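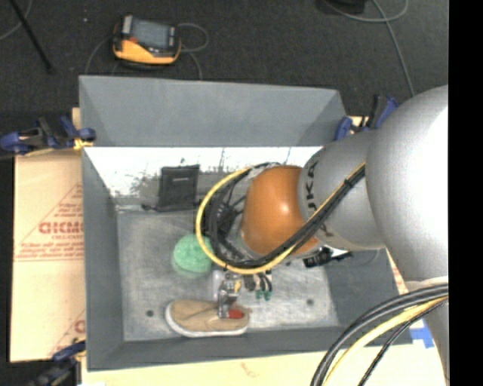

Folemero Supervisor Workbook and Planning Kit

For team leads, shift supervisors and first-time managers
Publisher: Waseo
Current edition: second edition, revised 20/04/2019

Overview

The Folemero kit is a printed workbook and a set of planning cards for people who manage a team day to day. It is used on its own by individual supervisors, or as the course material for an in-house development program run by the company's own training staff or by an outside coach.

The kit covers one working cycle of 11 weeks. Each week has a short reading, a planning page, a page for notes from one-on-one meetings and a review page. The reading takes less than half an hour. The rest is done at work, with the supervisor's own team and the supervisor's own problems. There are no case studies to read and no role plays.

The second edition replaces the chapter on annual appraisals with two chapters on regular feedback. The delegation worksheets have been redrawn with more room to write, which was the most common request from users of the first edition.

What is in the kit

Workbook, 496 pages, lay-flat binding, two ribbon markers
Planning cards, 30 per set, in a lidded card box
Wall sheet for the 11-week cycle
Meeting notes pad, ruled, with a tear-off action strip
Printed guide for the supervisor's own manager

The planning cards can be written on with an ordinary ballpoint. Pencil also works. Felt-tip pens tend to smear on the coated side, so use the uncoated side for those.

How the workbook is organized

Part One deals with the supervisor's own job. It asks the reader to write down what they are responsible for, who decides what, and which tasks they are still doing from their old role. Many new supervisors keep a good part of their previous work without meaning to, and the first two weeks are spent finding it.

Part Two is on one-on-one meetings. It includes an agenda that can be used as it stands, a shorter agenda for people on opposite shifts, and pages for keeping track of what was promised and by whom.

Part Three covers delegation. Each worksheet starts with the result wanted and the date it is needed, then the limits on money, time and authority, then the check-in points. There is a separate sheet for work that has come back unfinished.

Part Four is feedback and difficult conversations. The wording suggestions were written by Eulalia Painemal and are meant to be changed to suit the speaker. Some readers use them word for word the first time and that is fine too.

Part Five is team goals. It is the longest part and the one most often used separately. The goal sheets connect to the wall sheet, so that the team can see the same dates the supervisor is working from.

The appendix has blank copies of every form. Buyers may photocopy the appendix for use inside their own company. The other parts may not be copied.

Using the kit with a coach or trainer

A Facilitator Pack is sold separately. It contains session outlines for nine group meetings, attendance sheets, a slide file and a copy of the workbook with notes in the margin. The outlines were prepared by Dušan Softić and Aino Vuorinen and assume a group of supervisors who already know each other. For mixed groups from several companies, allow extra time in the first session.

Group meetings run for 90 minutes. The first is held before week one and the last after the final review page has been completed. It helps if the supervisors' managers attend the first meeting, and the guide for managers should be handed out before then - at least a few days before, if possible.

The kit does not include an assessment or a certificate. Companies that need a record of completion can use the sign-off page at the end of Part Five, which has space for the supervisor's and the manager's signatures.

Versions

Folemero Standard
The full kit as listed above. English, US letter size.

Folemero Compact
Workbook only, without cards, wall sheet or pad. The forms that refer to the cards have been changed so that they can be filled in directly.

Folemero Facilitator Pack
For trainers and coaches. One pack is needed per facilitator, not per group.

Refill set
Planning cards, wall sheet and two meeting notes pads. Fits both the first and second editions.

A Finnish edition, translated by Kerttu Juntunen, is sold through Ikonen. Please order it from them directly. The page numbers in the Finnish workbook differ from those in the English one, so the two should not be mixed in the same group.

Works with

The meeting notes pad fits the Fonness A4 and letter-size folders. The workbook itself is too thick for the standard Fonness cover and needs the deep version. The slide file opens in all common presentation programs. There is no app and no online account, and nothing has to be registered.

Customer notes

"We gave it to every new shift lead and went through it with them on Part Three. The delegation sheet for unfinished work is the page we use most. I would like a smaller box for the cards." - Aino Lappalainen, operations manager

"The reading is short enough that people did it. Part Five took us longer than the schedule says." - training coordinator, packaging company

Questions about ordering

Can we buy the workbooks without the cards for part of the group?
Yes. Standard and Compact can be combined in one order, and the quantity discount is worked out on the total. Facilitators should know in advance who has which version, as two of the exercises are done differently.

We have first edition workbooks left over. Can they be used with new ones?
For Parts One, Two and Three, yes, apart from small changes in page numbers. Part Four is too different. A printed supplement with the new feedback chapters is available on request with any order of refill sets.

Can our company name be printed on the cover?
On larger orders. Send the logo as a vector file and allow three extra weeks. Proofs are sent by email and printing starts after written approval.

Is it suitable for senior managers?
Parts Two and Three are. The rest is written for people who lead a team directly, and senior managers usually find Part One too basic.

Delivery and returns

Kits are shipped flat in cardboard outers. Orders placed before noon are normally sent the next working day, except in February, when the warehouse closes for one week for stocktaking. Unused kits can be returned if the card box is still sealed. Printed-to-order covers cannot be returned.

If a workbook arrives with a binding fault or missing pages, send a photo of the fault and the print number from the inside back cover, and a replacement will be sent. The faulty copy does not need to be returned.

Related products

Folemero Meeting Notes Pad, pack of five
Folemero Wall Sheet, undated
Waseo First Week Checklist for New Supervisors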